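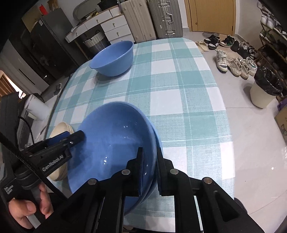

Chapter 3
Setting and Clearing the Shared Table

In this chapter you will learn to:
- choose bowls to suit the food and the people eating
- stack and nest bowls so they can be carried safely
- cover a table with a cloth and keep the cloth in good order
- clear a table in a sensible order and put things away

Key terms: nesting, rim, place setting, cover, side surface, clearing

12 shares | 3 comments

3.1 The table as a work area

Most people think of a dining table as somewhere to eat. In a shared house, a day centre or a small residential unit it is also a work area. Bowls are sorted on it, vegetables are peeled at it, and homework gets done at one end while someone wipes down the other. The person who looks after the table has to keep all of these uses in mind.

The table at the start of this chapter has rounded corners and a teal-and-white checkered cloth. The bowls have been put out in two colours, blue and cream. One blue bowl sits by itself towards the far left end, and the rest are grouped closer to hand, the cream ones in a stack and two of the blue ones nested. No places have been laid. This is a common stage in the work: the bowls are on the table but have not yet gone to where they will be used, or back to where they are kept.

Rounded corners are worth looking for when buying a table for a busy room. People brush past a table many times a day, and a square corner at hip height is a nuisance to adults and a hazard to small children. The drawback is that a square cloth hangs lower at the corners of a rounded table. Check that nobody sitting there can catch it on a knee or a chair arm.

3.2 Stacking and nesting

Bowls of the same shape and size will nest, meaning that each one sits inside the one below with only its rim showing. A nested stack takes up little more room than a single bowl. Bowls of different shapes may sit on top of one another but will not nest, and the stack will rock when it is moved.

Follow these rules when stacking:

1. Sort by shape first and by colour second. Colour is useful for telling one set from another, but it tells you nothing about whether two bowls will fit together.
2. Scrape and rinse before stacking. Food left between two bowls sets hard and can hold them together.
3. Keep the stack lower than your forearm is long.
4. Set the stack down on its base, well in from the edge of the table.
5. Lift the stack from underneath with both hands. Never lift it by the rim of the top bowl.

To separate a nested pair, hold the lower bowl steady by its outside and raise the upper one straight up. If it sticks, give it a slight turn. Do not lever it out with a knife - a chipped rim cannot be mended well enough to eat from, and the bowl will have to be thrown out.

A flared rim gives the fingers something to hold and makes a single bowl easier to pick up. It also makes the bowl wider than it looks from the base, so allow for this when you plan shelf space.

3.3 The cloth

A checkered cloth has a practical side as well as a cheerful one. The lines show at once whether the cloth is straight, and they can be used as a guide when laying places. Choose one line that runs parallel to the edge of the table and set each bowl the same distance from it.

Shake the cloth outdoors after each meal. Deal with spills as they happen by lifting the bowls off the wet part, blotting, and slipping a folded tea towel underneath until the cloth has dried. Bowls should not be slid across a cloth. They drag the fabric with them, and whatever is standing at the other end of the table comes too.

3.4 Case study: Iltdale House

Iltdale House is a shared home for 10 adults. When Bushra Awan took over the kitchen in August, bowls were being carried to the sink two or three at a time by whoever finished first. She moved a side surface up to the end of the table and asked residents to stack there instead, with one place for each colour. Her colleague Jintana Khamphan labelled the cupboard shelves to match.

Clearing became quicker, and breakages dropped over the following weeks. The side surface did collect other things - jars, pens, the mail - and had to be emptied each evening before the meal.

Activity 3A

Work in pairs. Set out the bowls from your practice kitchen and sort them into those that nest and those that do not. Write down where each group should be stored and who needs to be able to reach it. Keep your notes for Section 3.5, where you will plan a full clearing routine.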